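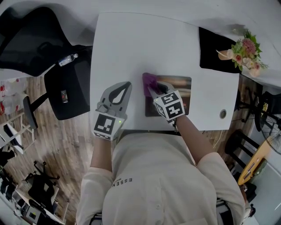

ok thread. spent the whole of October on what I thought was a policy problem and was a tooling problem. putting it here so the next person searching "why does my wiping policy hover" finds something

background for the three of you who don't follow this account for the dog photos: two handheld grippers, tags on them (cube on the right, flat square on the left), head camera, no robot at collection time. we learn the motion from people's hands and replay on the arms later. task is wipe a flat picture card on a desk with a cloth. one hand wipes, other hand is meant to hold or stay out of the way

863 episodes total. thought that'd be heaps. was not heaps, will get to it

symptom first. policy goes to the card, lovely approach, cloth in the right gripper, gets to just above the surface and then sort of... dithers. does the wiping motion in the air. beautiful little strokes touching nothing

loss looked great btw. loss always looks great

first guess: camera calibration. re-did the intrinsics on a Saturday with a board and a very bad attitude. reprojection error was already fine, now it's fine twice

second guess: action chunking too long so it's replaying stale stuff. halved the chunk. now it dithers with more jitter. put it back

third guess was Gavin's (Gavin Halliday, does our planning side). he said plot the gripper tip height for every demo on one axis and stop guessing. I said I'd already looked at the trajectories. I had looked at like four

so plotted all of them. tip height at the moment of contact should be a flat line right, desk is a desk, doesn't move. it was two flat lines

two. with a gap. one cluster on the desk, one cluster floating above it by a bit more than a folded cloth

policy had averaged them. of course it had. it was hovering exactly in the middle of two different opinions about where the desk is

so which demos are in the floaty cluster? sorted by operator, no pattern. by time of day, no pattern. by gripper firmware, no pattern, and that one I'd have put money on

sorted by which cube face the tracker was using. there it is

explainer for anyone who hasn't suffered this: one marker on its own gives you a pose, but a small flat square seen nearly head-on has this lovely ambiguity where two different tilts project to nearly the same corners. solver picks one. sometimes picks the other one. a cube is supposed to fix it as you usually get two faces at once and they argue it out

and ours does see two faces most of the time when someone's wiping. the right hand cube shows a pair of faces to the head cam no worries. so why was it falling for it

because our tracker (I wrote it, blame is here) solved each face separately, then kept whichever had the lowest error. one face. threw the other in the bin. the whole point of the cube, in the bin

should've been one solve over all visible corners. eight corners, one rigid body, done. it's like 20 lines. I'd left myself a TODO that said "joint solve later??" with two question marks

the left side is different again, a flat square on the back of the gripper, so there's only the one marker and no second face to save you. had to do something else there, see further down

ok so fix 1: joint PnP over every visible face, cube geometry from the CAD

which made it worse!!

not a lot worse. two clusters became one cluster, hooray, but the one cluster was smeared. spent a day on that. the cube geometry from the CAD was for the previous revision. printed cube has a different offset from face to tip. Oranuch found it in maybe ten minutes with calipers while I was deep in a Jacobian

(Oranuch Wiriya runs collection. if you've got an Oranuch, buy her lunch)

fix 2: don't trust CAD, calibrate the offset. stick the gripper tip in a dimple on the desk, pivot it round, solve for the point that stays put. same trick surgeons' tracking gear uses, old as the hills. takes a minute per gripper. we do it at the start of every session now and write it in the episode header

if the header's missing the converter refuses the episode. no default. I had a default before. defaults are how I got here

fix 3, the flat marker on the left. keep both candidate poses out of the solver, don't choose yet. run them forward through a little smoother over the whole episode and pick the path where the hand doesn't teleport its wrist between frames. basically viterbi with two states. offline so you can look at the future, which is cheating and great

imu prior would help too. haven't done it. TODO with one question mark this time

reprocessed everything from raw video overnight. KEEP YOUR RAW VIDEO. we nearly didn't, storage bill was getting a look from upstairs. if we'd only kept poses those episodes were landfill

after reprocess: contact height plot is one flat line, with a thin fuzzy edge that's just the cloth being thicker or thinner where it's bunched. I printed it. it's on the fridge

51 episodes still wouldn't line up. went through them by hand, tea in the other hand. mostly the cloth draped over part of the cube, or sleeve over it, so the tracker had nothing and made stuff up with confidence

so fix 4, don't make stuff up with confidence. tracker now emits a visibility score and gaps are gaps. short gap, interpolate and mark it. long gap, split the episode. those ones got binned, not sorry

retrained. same config, same seed, same chunk length I'd been fiddling with like an idiot. only the data changed

it touches the desk. it wipes the card. first go. made a noise in the office

THEN it wiped the card off the desk, lol. so let's talk about control

replay side was straight position control. tip goes to where the human tip went. human hands squash into the surface a bit, that's what pushing IS, so the demo pose is slightly inside the desk if you take it literally. position controller takes it very literally

before the fix this never came up as we were hovering. bug A was hiding bug B. classic

now: policy outputs pose, low level runs it as an impedance target, stiff sideways, soft vertically. so "slightly inside the desk" turns into a bit of downward force instead of an argument. picked the vertical stiffness by sweeping it while Gavin watched the card and yelled

too soft and the cloth skates. too stiff and the card goes with it. the usable band is wider than I feared, narrower than I'd like

also capped the downward force with a plain old clamp. not learned. not clever. the clamp has saved more cards than the network has

the card still creeps though, and that's where the left hand comes in. in plenty of demos people just don't pin it, left gripper's off to the side doing nothing much. fair enough, humans feel it start to slide and ease off. our arms don't feel a thing in that sense

options were (a) recollect with a "pin the card" instruction (b) give the policy wrist force as an input, except the handhelds don't record force so what would we train on (c) fake it

went (a). Oranuch wrote one line into the operator sheet. new batch is in progress, 600 is where she wants to stop and reassess, and I've learned to say yes when she says a number

Fadley (that's the labelling tool, named by someone who's left, don't ask) got a new tag for pinned / not pinned so we can train on both and condition on it. tagging's quick, you can see it in any thumbnail

oh and a time sync one I nearly forgot. gripper opening comes over a different path to the video and was arriving late. not much, a few frames. but the cloth gets picked up in those few frames. policy was closing after it had already started lifting, grabbed air one time in whatever

fix: tap the two grippers together twice at the start, like a clapperboard. find the spike in the opening signal, find it in the video from tag motion, shift. dumb, works every time

ask people to tap BEFORE they pick up the cloth. first version of the sheet didn't say. guess how that went

tooling changes out of all this, copying from my notes:

every session now spits out a one page report. contact height per episode, tag visibility, sync offset, how often the solver swapped faces. opens by itself in the browser when the converter finishes so I can't not look

converter is versioned and the version's in every output file. mixing versions in one training set is an error. was a warning. I don't read warnings, neither do you

a replay viewer that draws the solved gripper back over the original video. if the drawn one slides off the real one you see it straight away. took an arvo to write. would've saved me the month

that's the one I'd build first if I was starting again tbh. before the model, before the fancy dataloader. draw the thing on the thing

somebody asked at the Merkthorpe meetup if we tried just more data. yes. early on we went from a third of the set to the whole lot and the hover got more confident. it hovered really precisely

same person asked about using slam instead of tags. Luangrath, our other rig, does that, and it's grand on a cluttered bench. over a plain white desk with a hand in the way it gets lost a fair bit. tags are ugly and I love them

not open source yet. tracker probably will be once I've cleaned out the swearing. the viewer is tangled up with Elix (our internal data store) and will take longer. pls don't dm me about it every week, you know who you are

what's still broken:

- glare. window side of the desk in the afternoon washes out the tag whites and detection drops. blinds for now
- tag faces get scuffed. need a check for it, at present the check is me squinting
- fast wipes blur the corners. shorter exposure helps, then it's noisy. swings and roundabouts
- cloth colour generalisation. havent even started

also the recovery behaviour is nonexistent. drops the cloth, carries on wiping with a bare gripper. very committed. need demos that start from a dropped cloth, Oranuch has them down for after the pinned batch

correction to an earlier post: I said eight corners for two faces, which is right, but our top face has a bigger tag than the sides so they're not weighted equally in the solve. weight by pixel area. forgot that bit

and yes someone already replied "this is in the opencv docs". it is! the ambiguity thing is in the docs. I've read that page maybe 3 times over the years and nodded

next post on this when the pinned set is trained. reprocessing the last session now, converter says 40 mins, going for a pie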